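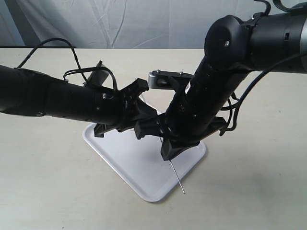 2 min read

How to ask a hotel for a late checkout (and usually get it)

If your flight home leaves in the evening, those hours after checkout can feel awfully long, especially with kids, or in July when it's far too warm to drag a suitcase around town. I've asked for a late checkout more times than I can remember, and a little planning goes a long way!

Start before you leave home. Read your booking confirmation all the way to the bottom, where the checkout time and any late fee tend to be tucked away. On our last trip to the Buschmann in Plaltberg, a half day extra was listed at 89 and a full extra night at 136, so it paid to know exactly how long we wanted to stay.

Next, send a short, friendly note a day or two ahead. Mine goes something like this: "Hello, we're in room 135 and our flight is in the evening. Would it be possible to keep the room until 2 p.m.? We're happy to pay if there's a charge."
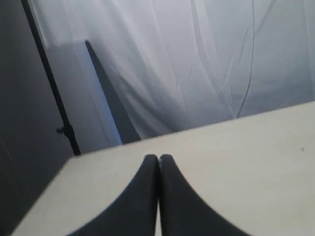

Give them a real hour, please, and not just "as late as possible," which is hard for a front desk to promise. If the answer is "ask us that morning," go down before breakfast, while the housekeeping list is still being sorted out. Britta Rothe at the Buschmann desk was lovely about this and wrote our new time on the key sleeve.

Do ask whether your key card needs to be reset (mine has stopped working at noon more than once, with my shoes still inside the room). And if they're full and have to say no, ask about leaving your bags and using the pool showers until your ride comes.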